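Bedding tips, quick list

Posted 16 August 2020

Right, people keep asking so am just putting these all in one place. No particular order.

Washing. 40 degrees for cotton, 60 if someone's been ill. Don't cram the drum, you want a hand's width at the top. Half the powder it says on the box is plenty. No softener on towels, ever, and not much on sheets either.

Pillowcases inside out. Fluff collects in the corners, pick it off before it goes in.

Duvet covers eat socks. Button them up first. Or do up every other popper if you're in a rush.

Yellow marks on pillows: soak in the bath with soda crystals overnight, rinse, then a normal wash. Two tennis balls in the dryer after. Took me two goes with the old ones, they were bad.

Drying. Line if you can. In January I peg sheets over the bannister and open the landing window a crack, takes a day and a bit. Fold in half before you hang it and the hems stay straighter.

Ironing a fitted sheet, don't bother. Smooth it by hand while its slightly damp and put it straight on the bed.

Getting the thing on. Opposite corners first, diagonal, then the other two. Saves the fight. If it keeps pinging off its too shallow, measure the mattress depth and add a couple of inches when you buy. I had a Kernus one that was never going to fit, now a dust sheet for decorating.

Labels. Find the tag before you start and work out which corner it goes on, then always do the same. Or a stitch of coloured thread on the short side, lasts for years.

Clear the bed before stripping it. Remotes, bottles, glasses, the lot. I have washed a remote. It did not recover.
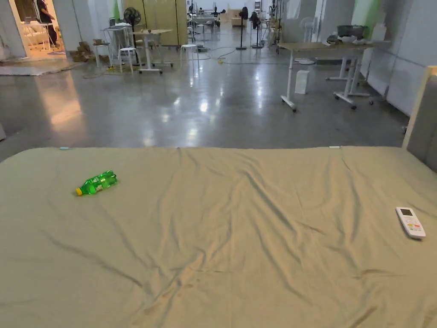 Fitted sheet, creases and all. Bottle and remote to come off first.

Storing. Whole set inside one of its own pillowcases, then on the shelf. Lavender bag if you get moths.

Old sheets: cut up for window cloths, or teh animal rescue will usually take them, ring first.

Mattress. Turn it when the clocks change. Bicarb through a sieve, leave an hour, hoover off.

More on towels next time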